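Recording pick-and-place examples with a wrist camera and an overhead camera

Most of the time spent on a learned policy goes into collecting the examples. Training runs by itself overnight. Collecting does not, and mistakes made at the table are hard to find later in a folder full of episodes. These steps cover a two-camera setup with one arm and a parallel gripper, using kitchen items and play food.

Before you start

Write the task as one sentence and tape it next to the keyboard. "Put the banana in the colander" is fine. "Tidy the table" is too loose, and two operators will do it two different ways. Every episode in the set gets the same sentence, spelled the same way.

Start the recorder and confirm that both streams are updating. Wave a hand in front of each camera and watch the preview. A frozen stream still writes files, and they look normal until you play them.

Set the exposure by hand on both cameras. Automatic exposure shifts when the black fingers come close to something pale, and the same table ends up with a different brightness in each episode.

Setting out the table

Put the main container within easy reach of the arm, then place the other items around it. Leave some things on the table that have no part in the task. A policy trained on a bare table tends to grab whatever it sees first when you add a second object.

Check the wrist view with the gripper low over the container. Clear plastic and perforated surfaces are the hard cases. Reflections can hide part of a surface, and the edge of a clear item may show up only as a bright line. Keep some of these views in the set, but make sure the overhead camera has a usable view of the same moment.
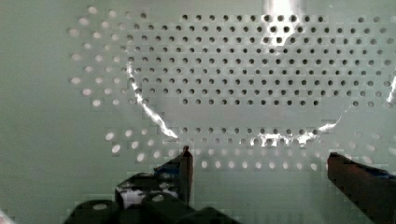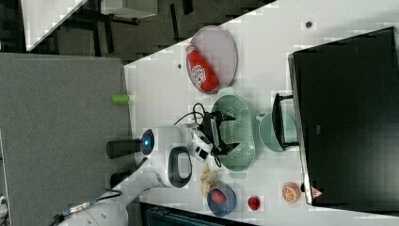
Albertina Seixas

Recording an episode

1. Move the arm to the home pose. Do it with the saved command, not by hand.

2. Start recording and wait 2 seconds before moving. The still part at the beginning makes it easier to line up the two cameras.

3. Approach at a steady speed. If you need to stop and think, end the episode and delete it. Pauses get learned too.

4. Close the gripper, lift, move over the target and release. Keep the fingers in the wrist view the whole way.

5. Back away until the gripper is clear of the container, then stop recording.

6. Mark the episode as good, failed or discard while you still remember it. Failed means the attempt was clean but the object slipped or landed outside. Discard means operator error, a cable snag or somebody's arm in view.

Changing the layout

After every 5 episodes, move things. Turn the container, swap two objects, slide one item closer to the base. Small changes are enough, but put at least one object somewhere it has not been that day. Miklós Kerekes keeps a paper sketch of the table and puts a cross on each starting position, and the gaps show up quickly.

Watch the cables when you move things toward the gripper side. A loop that catches on a rim will drag the container along with it.

How many you need

Our last set on this task had 389 good episodes from two operators. The policy was already usable well before that, and the later ones mostly helped with odd starting positions. If a new set is doing badly, play back a handful of episodes before recording more. The usual causes are mixed-up task sentences and a camera that was bumped partway through.

Saving

Copy the session to the shared drive before you power down the arm. Put the operator's initials and the task sentence in the notes file, along with anything that changed during the session, such as a lamp switched on or a camera retightened.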